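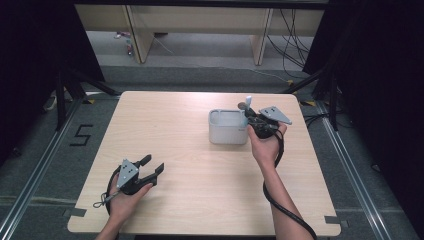

A small container on a light wood-grain table.

Ortner Opens Enrollment for Online Certificate in Medical Records Coding

Program consists of 11 units and a proctored final exam; access runs for 24 months from registration

Ortner, a provider of distance courses for office and health administration staff, has opened enrollment for its Certificate in Medical Records Coding. The program is delivered entirely online and is intended for people who work in, or plan to apply for, records and billing positions in clinics, dental offices and small hospitals. The first group of learners will receive course access in March.

The certificate is made up of 11 units. The opening units cover medical terminology, basic anatomy and the structure of a patient record. Later units deal with diagnosis and procedure coding, claim forms, denied claims, privacy rules and internal audits. Each unit contains a reading section, a set of sample records for coding practice and a short test scored by the system. Learners may take the units in any order after the terminology unit has been passed.

"Most of the questions we received from employers concerned denied claims," said Larysa Bilyk, director of curriculum at Ortner. "Applicants could look up a code, but they had not been asked to read a denial notice and trace it back to the line in the record. We wrote two units on that task and moved some of the older material on paper filing into an appendix."

Course materials are hosted on Grelteo, the learning platform Ortner uses for its other certificates. Reading sections can be downloaded for offline use. Practice records and tests require an internet connection. Scores are stored in the learner's account and can be exported as a single transcript file.

The final exam is proctored remotely and may be scheduled at any time of day once all unit tests have been passed. It has a coding section, in which the learner works from unmarked records, and a written section on privacy and audit procedure. Both sections must be passed. Learners are allowed three attempts within the access period. A learner who passes one section keeps that result and repeats only the other.

Access to the program lasts 24 months from the date of registration. Extensions are granted on written request. Updates to code sets issued during that time are added to the course at no charge, and learners are notified by email when a unit they have completed has changed.

"The certificate records what was tested and when," said Hryhorii Kuzmenko, who manages examinations at Ortner. "An employer can enter the certificate number on our site and see the unit list and the version of the exam. Individual scores are released only with the learner's permission."

There are no formal entry requirements. Ortner recommends that applicants be comfortable with spreadsheets and read English at high school level. The certificate is issued by Ortner and does not replace any license or registration required by a state or employer. Applicants should check local requirements before enrolling.

Learners who hold Ortner's Certificate in Medical Office Practice may apply for credit for the terminology unit. Requests should be submitted with a copy of the earlier transcript at the time of registration.

Enrollment forms, the full unit list and a sample test are available from the Ortner admissions office and on the course page.

Media contact: Ortner Press Office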